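Momard x Endance Launch Party: Venue Walk-Through and Safety Checklist
Inspected by Habibur Cassim. Comments by same, with replies from Koen Martens (Endance) where he could not help himself.
Apr 27, 2025

Status key: OK / FIX / NO

1. DOORS AND EXITS

1.1 Main entrance opens fully: OK
It opens fully now. The flower arch was blocking the left door and has been moved two feet, with sighing.

1.2 Rear exit clear: FIX
The gifting table is in front of it. If the building has to be emptied, guests should not have to get past free mascara first. They will stop.
KM: Moving to the coat check wall.

1.3 Exit signs visible: FIX
Someone has draped lilac chiffon over the one by the bar because the green "fights with the palette." It is supposed to fight with the palette. Chiffon comes down before doors.

1.4 Posted capacity versus guest list: OK
Latest list is under the limit. It does not include plus-ones of plus-ones. Door staff have been told to hold the line, including with people who say they are personally in the collection.

2. RUNWAY AND STEP-AND-REPEAT

2.1 Runway surface: FIX
High gloss, as requested. I walked it in rubber soles and reconsidered my life. The models are in the Begum platforms, which have a 6-inch heel. Grip tape on the soles and a matte strip down the center.
KM: Can the strip be lilac?
HC: The strip can be any color that is installed.

2.2 Runway edges marked: OK

2.3 Backdrop weighted: NO
It is held up by two sandbags and optimism. Needs proper base plates. Last season's fell forward during a group shot and everyone in the picture looked, for the first time that evening, sincere.

2.4 Carpet edges taped: OK
Recheck after the florist leaves.

3. LIGHTING, POWER AND THINGS THAT SPARKLE

3.1 Cables covered: FIX
Covered on the carpet side, bare on the photographers' side. Photographers walk backward for a living. Cover both.

3.2 Candles: NO
The mood board says 60 taper candles. The dress code says feathers. Pick one. Battery candles are in the van.

3.3 Fog machine: FIX
Test with the smoke detectors before the day and get the house manager's written okay.

3.4 Crystal curtain rigging: OK
All 3,311 crystals, according to the Plovau invoice. Safety wires fitted on every bar. I tugged each one and was glared at by the installer.

4. WARDROBE AND BACKSTAGE

4.1 Clear path from racks to runway: OK
One lane in, one lane out. Please do not park the champagne cart in either.

4.2 Steamers on their own circuit: FIX
Two are sharing with the espresso machine. We lost both during rehearsal, and only one loss was mourned.

4.3 Needles, pins and thread: FIX
Pins were loose on a makeup chair. All sharps go in the lidded tin, and the tin goes back on the sewing table. Final stitching on the minidresses happens with the wearer standing still, off the phone.
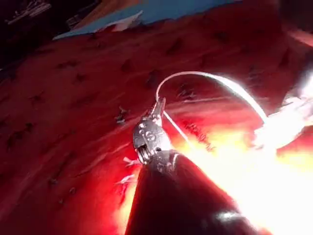
4.4 Scissors counted out and in: FIX
Signed out: 6. Signed in: 5. The last pair turned up inside a boot.

4.5 Latex dresses, time limit: OK
Water and a fan by each chair. Anyone who feels faint gets unzipped first and photographed later.

5. FOOD AND DRINK

5.1 Allergens labeled: FIX
The cards say "petal," "cloud" and "whisper." One of these contains cashews. Relabel.

5.2 Glassware on the dance floor: NO
Bar to switch to plastic once the DJ starts.
KM: The plastic ones photograph badly.
HC: So do stitches.

5.3 Champagne tower: FIX
Rope it off on all sides. Nobody dances within arm's reach of it, and that includes the founders.

SIGN-OFF

Every NO must be cleared before guests arrive. FIX items can be cleared by text with a photo, taken straight on, no filter. I will walk the floor again one hour before doors. Clip stays on this page until then, so please stop borrowing it for hair.

The May pop-up gets its own checklist. Koen, send me the floor plan before the palette this time.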